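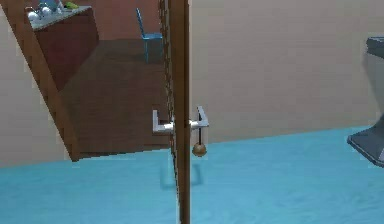 Support ticket 127 – Valdebenito recipe keeper, desktop version
Subject: Import drops the second half of long recipes
Status: Solved
Opened by: Aileen Manalastas
Handled by: Hedvika Sýkora

Aileen Manalastas wrote, 8:40 am

Hi there! First, I love this program. I've been typing in my grandmother's recipe cards since June and it has been the best project. Now my cousin has sent me her whole collection as one export file from Jondel, which is what she uses, and the import almost works. Short recipes come in perfectly, photos and all. The long ones stop partway through the directions. The chicken adobo ends at "lower the heat and" and then nothing. The ingredients are all there every time, it's only the directions.

What I've tried so far:
Closed the program and opened it again. Same.
Deleted the imported recipes and ran the import again. Same recipes cut off, same spots.
Opened the export file in a plain text editor. The full directions are in there! So the file is fine, I think.
Turned off "Tidy up text on import." No change.

There are 53 recipes in the file and I'd love not to paste them by hand, although I will if I have to.

Hedvika Sýkora wrote, 9:25 am

Good morning Aileen, and thank you for such a clear report! Opening the file in a text editor was a great idea and saves us a step.

Could you look at the adobo in the text editor again and tell me what comes right after "lower the heat and"? I'm interested in anything odd: a fraction, a degree sign, a blank line, a curly quote. Also, please check Help > About and send me the version you're on.

Aileen Manalastas wrote, 9:50 am

Ooh, good question. It goes "lower the heat and", then there's an empty line, then "simmer until tender." My cousin hits return in strange places. I checked the bibingka too and it's the same thing, it stops right where there's an empty line. The pancit has no empty lines and it came in whole!

Version is 9.

Hedvika Sýkora wrote, 10:15 am

You found it! I made a little test file here with a blank line in the middle of the directions and mine got chopped in exactly the same way. The importer reads a blank line as the end of the recipe, then skips ahead to the next title. Our own exports never put a blank line there, so we hadn't run into it.

Two ways to go:

Option 1. In your text editor, use find and replace to swap each double line break for a single one. Work on a copy. This is quick, but it also takes out the blank lines between recipes, and you'd need to put those back.

Option 2. In the import window, click More, then Separator, and change it from "Blank line" to "Title tag." The importer will then only start a new recipe when it sees a title, and blank lines stay where your cousin put them.

I'd try option 2 first. Before you run it, go to File > Back Up and save a copy of your collection, and delete the cut-off recipes so you don't end up with doubles.

Aileen Manalastas wrote, 10:55 am

Option 2 worked!! Every one of them came in complete – I read the adobo all the way to the end and now I'm hungry. The photos are still attached too.

One leftover thing: accents look funny in a few titles. "Jalapeño" has a question mark where the ñ should be. Not a big deal, I can fix those myself, but I thought you'd want to know.

Hedvika Sýkora wrote, 11:10 am

Hooray! As someone with an accent in both halves of her last name, well, in one half anyway, I care a lot about the ñ. In the same More window, set Encoding to UTF-8 and import again. Delete the earlier batch first, same as before.

I've passed the blank line problem to our developers with my test file attached. I can't promise a date for a fix, but the Separator setting will keep working in the meantime.

Aileen Manalastas wrote, 11:30 am

Jalapeño is back! Thank you so much, this was fun. You can close this one.

Ticket closed by Hedvika Sýkora, 11:35 am
Tags: import, blank lines, separator, encoding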